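The Case Against Sorting by Colour

Posted April 7, 2022 by Kalliopi Karagiannis

Most household laundry advice starts with colour. Whites in one pile, darks in another, everything undecided in a third. I followed this for years and now consider it a poor first sort. Colour tells you what might bleed. It says very little about how a fabric dries, sheds, creases or folds, and those properties account for most of the labour.

Consider drying time. A flat sheet and a thick towel of the same colour will share a load under the usual rules, and the sheet will be ready long before the towel. In a dryer, the sheet also wraps itself around the towel and traps moisture inside. The load is then run again and the sheet is over-dried. The error was made at the basket.

My own sort is by weight and construction. Flat wovens go together: sheets, pillowcases, tablecloths. Knits go together: T-shirts, singlets, leggings. Towels are washed alone. Colour is a second check, applied within each group, and it matters mainly for new or heavily dyed items. I wash those separately for the first 3 washes and then stop worrying about them.

Farzana Wanigasekara, who shared a laundry with me in Medura, objected that this leaves too many small loads. It can. In August I kept a tally and ran 42 loads, slightly more than I would have under the old system. The time spent on second drying cycles fell to almost nothing, and I count that as the better trade.

Folding is where the mixed basket costs the most. A knit and a woven need different handling – one stretches and slumps, the other holds a crease if you smooth it early. 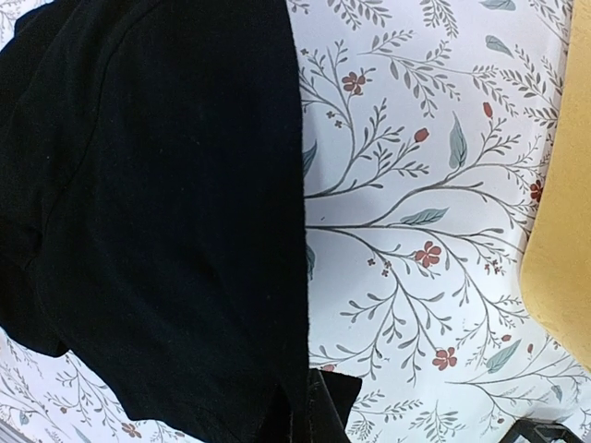 Lint is the argument I find hardest to get across, as it only shows up on certain fabrics. A pale print hides nearly anything, and a matte black knit hides nothing. Put a black cotton T-shirt down on a white sheet with a pattern of branches and rust-red flowers, and the few light specks on the shirt are plain to see, while the print gives the eye plenty of other things to look at. Any sorting method should be judged by its darkest knit.

Lakmal Wickramasinghe maintains that a lint roller solves this. A roller treats one garment at a time, after the fact, and has to be bought again. Sorting takes six minutes per basket and needs no supplies.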